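**Saturday, January 6, 2024, Landeg club, laundry task**

Back at it after the break! Spent the morning on the bed with the hand-held grippers, doing cloth pick-ups for our Stillura entry. We want 90 clean grabs before the Zendton round in July and we're at 80, so I'm quite cheerful (the last ten will be the awkward ones, I bet).
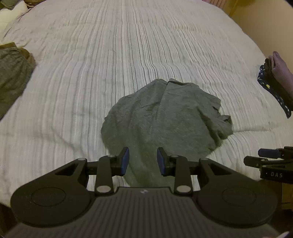 *Grey cloth pinched between the blue pads, navy speckled one in hand on the right.*

Going in low and closing slowly felt much nicer to me than diving in from the top. Thin stuff still bothers me, though – I keep wanting to squeeze harder. Folder is up to 864 clips, and 3 of those need renaming, my fault, sorry!

To do: wipe the pads, charge everything, ask Riratside if they've got spare pads in the same size.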